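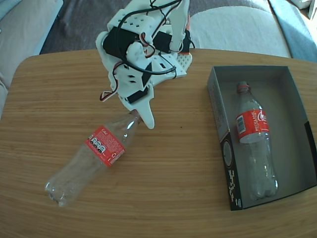

Figure 4. The printed gripper over the living-room table, with one bottle on the wood and a second in the open box.

4.2 Working with the bottles at home

We should say a little about the table, as so much of the work happened on it. The gripper was printed in white plastic and put together by Barış Taşdemir over most of a December, in the evenings, and the three servos were wired and rewired more often than any of us would like to admit. We had first planned to use the shared workshop at Adulham, but the living room won in the end - the light is kinder there, and the sofa is close by when a print fails.

Clear soda bottles were chosen for the first trials, which we ran without caps. They are light, they roll at the smallest nudge, and a pointed finger has very little to hold on to except the neck.
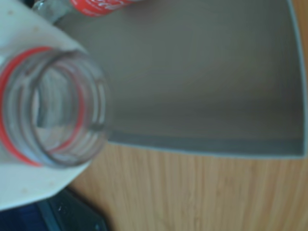
Vol. 6, p. 160

Seen from close to the neck, the clear plastic gives up most of its outline, and the red band behind the mouth is much easier to find than the rim itself. We came to lean on that band a good deal when lining up the finger by hand, and we return to it in Section 5 together with the changes to the fingertip that Tarigan kindly suggested.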